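Fekari sells its cargo bike in one frame size, and the fit range comes from the seatpost and an adjustable stem. The June production run uses a mid-mounted motor and a 600 Wh battery carried under the rear deck. Moving the pack there lowers the loaded center of gravity, but it also puts the charge port close to road spray.

Si-woo Ha, who leads frame testing at the Grukville plant, changed the port cover twice before production. The final version seals on three sides and drains at the bottom. 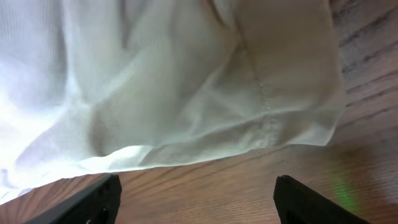 ## Drivetrain and service

The rear hub has three gears, with a belt in place of a chain. Belt tension is set at the dropouts with a 13 mm wrench. Ewan Whitcombe, a dealer mechanic, wants a split in the seatstay that can be reached with the deck fitted. On the current frame the deck has to come off first. Fekari says the bracket will be redrawn for the next run.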